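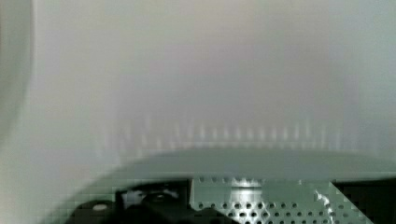 Week 6 - Media planning basics
Notes for Friday, November 18, 2022
Tutor: Hashini Gamage. Seminar after, same room, bring the Brekeck brief.

Reach = how many different people in the target saw the ad at least once. Given as a percentage.
Frequency = average times each of them saw it.
GRPs = reach x frequency. So 20 reach at a frequency of 5 gives you 100 GRPs. So does 50 at 2. Same number, very different campaign - this comes up every year in the exam and people still lose marks.

Gross vs net. Gross counts everyone every time. Net takes out the duplicates. If a plan just says "audience", ask which.

Effective frequency
Old rule of three exposures. Treat with care. Depends on how well known the brand is, how complicated the message is, how much the competitors are spending. New launch usually needs more, a reminder ad can get by on one if its close to the purchase.

Scheduling
Continuous - same weight all year. Suits things people buy all the time.
Flighting - on, off, on. Saves money, but people forget in the gaps.
Pulsing - low level all year with bursts on top. Costs more than students think.

Case: Skernen (soup, we did the creative side in October)
Client wanted TV only. Planner was Rezaul Kodikara, he put it to them that 59 percent reach in the first burst was plenty and the rest of the money should go on posters near shops. Client said yes after two meetings. Read the handout version before seminar, esp. the page on regional wieghting.

For seminar
Groups as last week. Anwara Paul's group presents first, then Habibur Kumarasinghe's.
Write a one page plan for Brekeck: audience, channels, schedule, what you would cut if the budget dropped by 20 percent. Show your GRP working.

Reading: chapter 4, skip the part on cinema. Bhatt chapter is optional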